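Planning for a Robot Helper
A Nakordale Young Readers page

Before a school buys a robot, it makes a plan. The first question is what the robot must do. At Nakordale, the job is opening doors. The first part to choose is the gripper, which works like a hand.
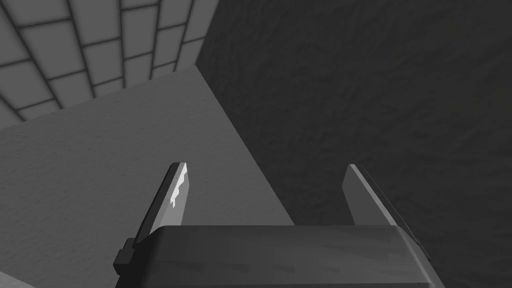
Written by the Education Editor, Nakordale Learning Office

A gripper with two fingers is simple. It has fewer parts to repair, so the budget can be smaller. One arm may be enough for light jobs. Two arms cost more, but they can share the work at a wide doorway.
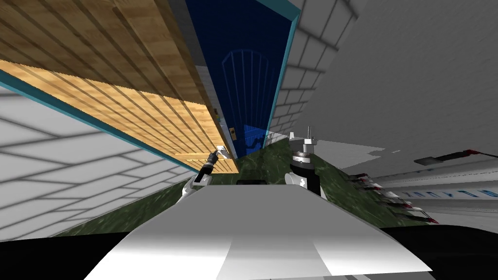

Testing on a Computer

Planners may try a robot in a computer model first. The model can have double doors, walls and a floor, and no real door is scratched.
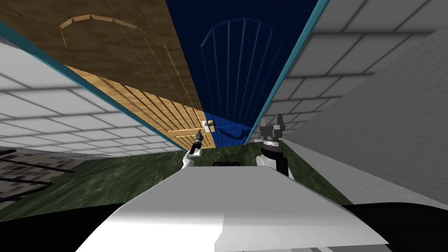 Each choice is then given a score out of 100. The planners also set aside money for spare parts, training and repairs. The Nakordale list has 11 items, and seven of them must be paid for every year.

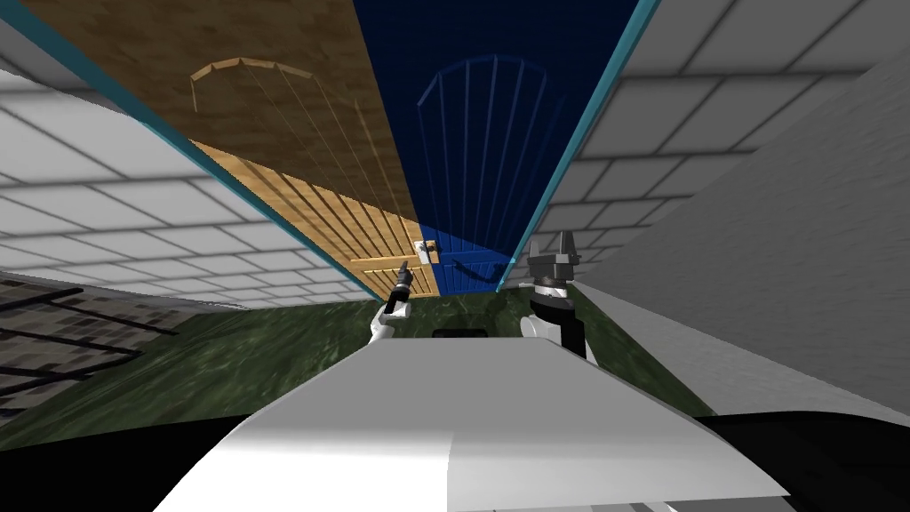

Novunix asked that every school save for repairs before it orders a second arm. The order is placed in April.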